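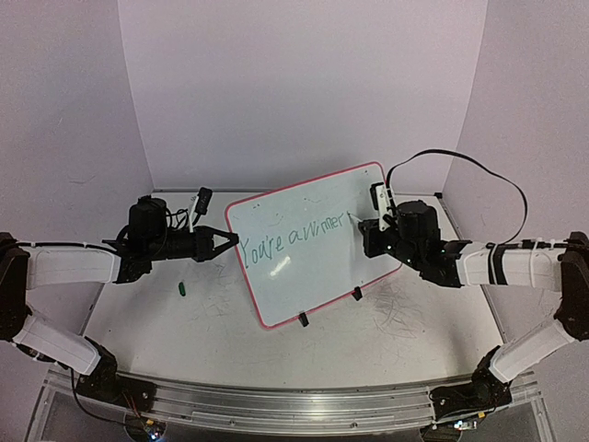

"You're a Winner," green marker on whiteboard.

Thread on the winner's curse in sealed-bid surplus auctions. Small numbers, no calculus. I buy used shop equipment and got this wrong for longer than I'd like.

Setup. A Pelkonen air compressor goes up at Pramgate, the surplus house out in Cakarden. Sealed bids, highest bid takes it and pays what it wrote down. Bids close Tuesday at noon.

Say the machine is worth $2,000 to any of the bidders. Same resale market, same parts prices, same freight. Economists call this a common-value auction. The value is one number and everyone is guessing at it.

Seven bidders inspect it. Each comes away with an estimate. Assume the estimates are unbiased, independent, and spread evenly from $308 under the true value to $308 over it. As individual appraisers these people are fine. Their average error is zero.

Now let everyone bid exactly what they think it's worth. The winner is whoever has the highest estimate. For evenly spread errors, the expected highest of n draws sits at (n - 1)/(n + 1) of the way from the center to the top.

With n = 7 that's 6/8, or 0.75. Multiply by 308 and you get 231. The average winner overpays by $231 for a $2,000 machine, using an appraisal method with no bias in it.

The bias comes from the selection. Your estimate is unbiased before you know the result. Given that you won, it was the highest in the room, and the highest of seven unbiased numbers is too high on average.

More bidders make it worse. Two bidders: 1/3 of 308, so $102.67. Seven: $231. Twenty: 19/21 of 308, so $278.67. Many people read a crowded auction as confirmation that the item is good. Under these assumptions the crowd should make you subtract more.

Wider spread also makes it worse, in direct proportion. Double the error range and you double the overpayment. A sealed crate with no power-up test deserves a bigger cut than a machine you heard run under load.

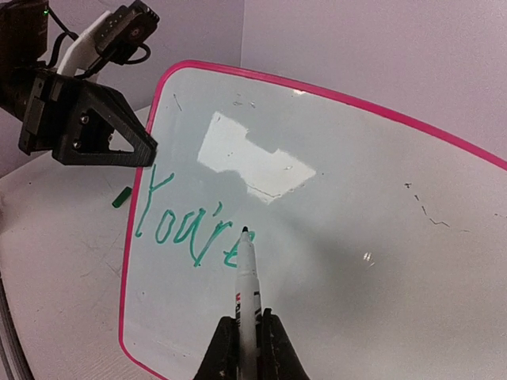 Can I just subtract the $231 from my estimate and bid that?
You can, and if all seven bidders do the same, the winner breaks even on average. To make money you have to cut deeper.

How much deeper? In this model, with no strong prior on value beyond your own inspection, the equilibrium bid is your estimate minus the full $308. The average winning bid is then 2,000 + 231 - 308 = $1,923. Expected profit to the winner is $77.

That $77 goes to whoever wins, one time in seven. Per bidder per lot it comes to $11. If a round trip to Cakarden for the inspection costs you more than $11, and it does, the model says stay home unless you know something the others don't.

Format matters too. In a sealed second-price auction, bidding your raw estimate costs you less, but it still costs you. The expected second-highest of seven estimates is half of 308 above center, so the winner overpays by $154. People repeat "bid your true value in a second-price auction" without the condition attached. It holds for private values.

Private value means the item is worth a different amount to each bidder and you know your own number. Example: I have a Norkadum lathe missing a tailstock, and Pramgate lists the matching tailstock. My value is what the complete lathe saves me. Other people's estimates tell me nothing about that.

Most used equipment is a mix. There's a common part (resale, remaining life) and a private part (it fits my bench, I already own the tooling). Apply the cut to uncertainty about the common part. Leave the private part alone.

Limits of the model. Real errors aren't evenly spread. With a bell curve there's no hard edge, so the highest estimate can run further out. Errors are also correlated: everyone reads the same listing and sees the same fresh paint. A shared error doesn't show up in the gap between bids at all.

Practical version. Keep a log of three numbers per win: your estimate before bidding, the price paid, and what the item was worth once you had it on the bench. Log only your wins, then compare the first column to the third.

If the first column runs higher, the difference is your correction, measured on your own judgment at your own auctions. It beats my 308, which I picked so that the arithmetic would come out in whole dollars.

Reserve prices and buyer's premiums I've left out. The premium is easy: divide your maximum by one plus the rate before you write the bid. Reserves need a separate thread.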